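O prazer dos pratos que não combinam

Durante anos guardei o serviço bom para as visitas. Era branco, liso, de doze lugares, e vivia no armário mais alto da cozinha, onde eu só chegava com o escadote. Comíamos todos os dias em três pratos lascados que vieram da casa da minha tia. Foi preciso uma mudança de casa, e uma caixa que caiu nas escadas, para eu descobrir a alegria de pôr uma mesa em que nada condiz com nada!

Hoje compro pratos um a um. Sou capaz de atravessar a cidade por causa de uma borda bonita. E não sou caso único: em Flomcombe, a feira de loiça de outubro juntou este ano 124 bancas, e havia fila à porta antes das nove da manhã. Saí de lá com onze peças embrulhadas em jornal, os braços doridos e uma vontade enorme de cozinhar.

Foi na feira que conheci Ramil Espiritu, que tem uma lojinha chamada Saludo, numa rua estreita de Elside. Tem quase 200 pratos soltos em prateleiras até ao teto, sem ordem nenhuma que eu consiga perceber (ele garante que existe uma). «As pessoas entram à procura de um conjunto e eu dou-lhes um prato só para a mão», conta. «Peço que imaginem o que vão comer ali. Se lhes vier logo uma comida à cabeça, é aquele.»

Experimentei e funciona. Um prato fundo azul pediu-me canja. Um raso, com uma cercadura de flores gastas, disse-me torradas com queijo, e assim tem sido todas as manhãs desde então.

O Ramil tem um fraquinho por bordas e eu acabei por apanhar a mania. O centro claro deixa a comida em paz e a borda faz a festa toda à volta: uma lista fina de cor, um anel vermelho, um mosaico de quadradinhos em tons de tijolo e creme. Um arroz de tomate muda de cara conforme o prato onde cai. Também gosto muito dos que trazem palavras. Ler a loiça enquanto se espera pela sopa é um passatempo antigo, e as crianças adoram.

Para quem quer começar, a única regra que sigo é a do tamanho. Procuro diâmetros parecidos, para empilhar sem sustos, e de resto vale tudo. Os escuros fazem maravilhas ao lado dos brancos. Os pintados à mão lavo-os sempre à mão, com esponja macia, e ficam a escorrer na vertical, com algum espaço entre eles. Confesso que é uma das minhas vistas preferidas da casa, o escorredor cheio depois do almoço, com as bordas todas misturadas. 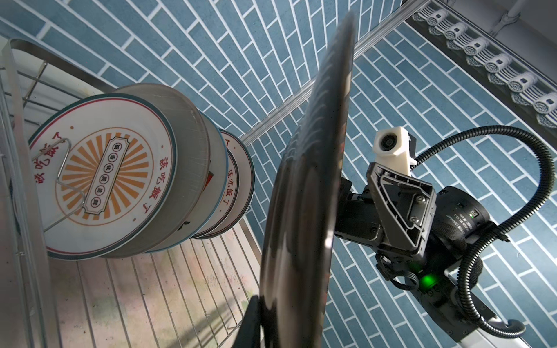
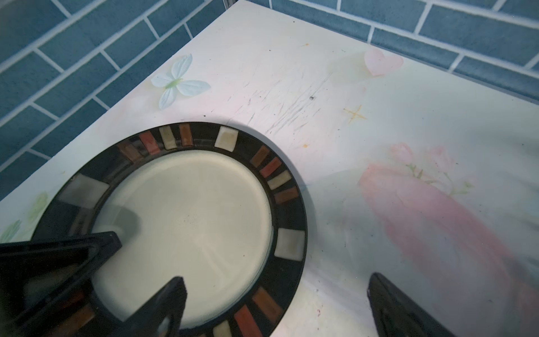 Pratos: na primeira fotografia, brancos no escorredor e um escuro, grande; na segunda, centro creme e borda preta em mosaico.

A Bitby, a oficina de cerâmica ao fundo da mesma rua, abre as portas a quem queira pintar a sua própria borda. Já tenho lugar marcado para 2 pratos, um para mim e outro para a minha tia, que continua a comer nos lascados e diz que não os troca por nada.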